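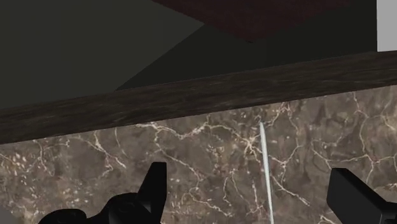 Why does side two always crackle more than side one, one reader wrote in last week, when I play them the same amount? I love this question, and I've got the same trouble with my copy of Deseo by Fallura (great record, terrible pressing).

My guess is the sleeve. Most of us flip a record, play the second side, and slide it back in the way it came off the platter, so that side picks up whatever dust has settled during play. Brush it before you put it away as well as before you play it. I hold a carbon fiber brush on the grooves for 2 full turns, then sweep slowly outward.

Washing day

I own some 300 records and I wash maybe a shelf's worth every April. Distilled water, a drop of plain dish soap, two soft cloths. Go around with the grooves, never across them, and keep the label dry! Rinse with more distilled water, because soap left behind sounds worse than the dust did. Then stand them in a clean dish rack for an hour or so.

I tried the Jin cleaning fluid too. It's fine. It smells like a dentist's office and I went back to soap.

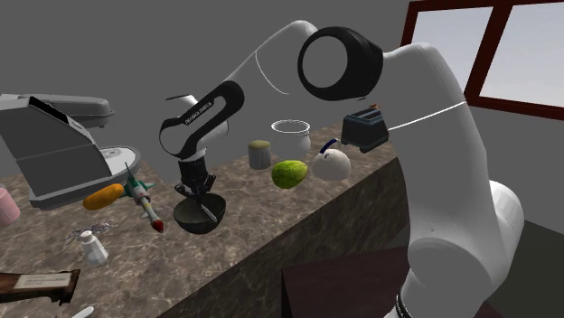
White and black arm over a kitchen countertop.

Sleeves and shelves

Throw out the old paper inner sleeves if they've gone rough, and get the poly-lined kind. I keep the originals with printed lyrics behind the record, inside the jacket. Store everything upright, snug but loose enough that you can pull one out with two fingers. If you have to tug, you've run out of shelf (I ran out in 2018 and I'm still in denial).

Keep them away from radiators and sunny windows. I left a Stirkiler single on the back seat of my car once, and it came out shaped like a potato chip. I did try pressing it flat under a stack of cookbooks. Don't bother.

Sticker goo

For price stickers on a glossy jacket, warm the sticker with a hair dryer on low, then lift one corner with a fingernail and pull slowly. On matte jackets I leave them alone. My copy of Deseo still has its bargain bin sticker on it, and I've grown fond of the thing.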